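4.2 Where shared storage goes wrong

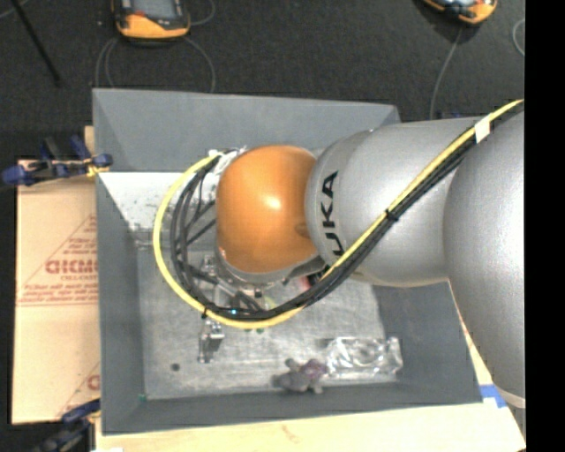
Figure 3. An open gray bin seen from above, with an orange and silver arm, apparently KUKA, reaching in.

We were surprised – and delighted – by how much people had to say about storage. Of the 144 households that returned the March diary, 60 wrote at least one entry on where things are kept in the home, and many filled the margins as well! The entries that excited us most dealt with what we call drift: the slow movement of objects away from the place the household agreed on. Scissors drift toward the kitchen. Batteries drift everywhere.

Kurian and Wolde coded all 1,730 entries separately and then compared their notes. Drift was strongest in deep, open containers shared by three or more people, and weakest in shallow drawers used by one person. One diary keeper in Onsri wrote, "I know it is in the big box, so I buy another one." We found versions of this remark in 30 diaries, and it changed the way we read the rest of the material.

Labels helped less than we expected. In homes with labeled containers, people put things back in the right place during the first week, then began to treat the label as a rough suggestion (one box marked "cables" held birthday candles, a tape measure and a single glove). Georgiou had predicted something like this in the pilot study, and it is a pleasure to see his idea hold up in a larger group.

Section 4.3 turns to the diaries from households with small children, where drift follows a different daily rhythm.

We use cookies to improve your reading experience. Accept all | Manage settings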